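The letter from Ostwood came in June, and I read it twice standing by the kettle — once for the meaning and once, I suppose, for the mercy. The Erska line would be doing our packing by winter. There would be work for those who wanted it upstairs, teaching the grippers what our hands had known for years and had never been asked to put into words.

I had packed for MacAulay's and then for Ostwood, 263 boxes on a good shift, and I didn't think I had anything to teach. But up I went, with my sandwiches and my bad knee, to a big white room with pipes across the ceiling and a coat rack in the middle of the floor with a navy cap hanging on it, and I was given a gripper to carry about. You held it and did the job, whatever the job was, and it remembered. My dear, the weight of the thing by dinnertime!

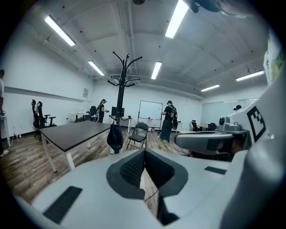 ## What the hands knew

They asked me to go slowly at first, and then they asked me to stop going slowly, as the slow way wasn't mine. So I went at my own pace, humming a bit, and for 45 minutes I forgot it was there at all.

Seven of us had come up from the floor, and we took our tea together just as we always had, only quieter, without the belts. I missed the racket more than I'd have guessed. One afternoon I went down to watch the new line, and I saw an arm give a carton a small pat on the lid before letting go. I've always done that. My mother did it with parcels.

I stood there a good while, and then I went back up and put my coat on for the bus.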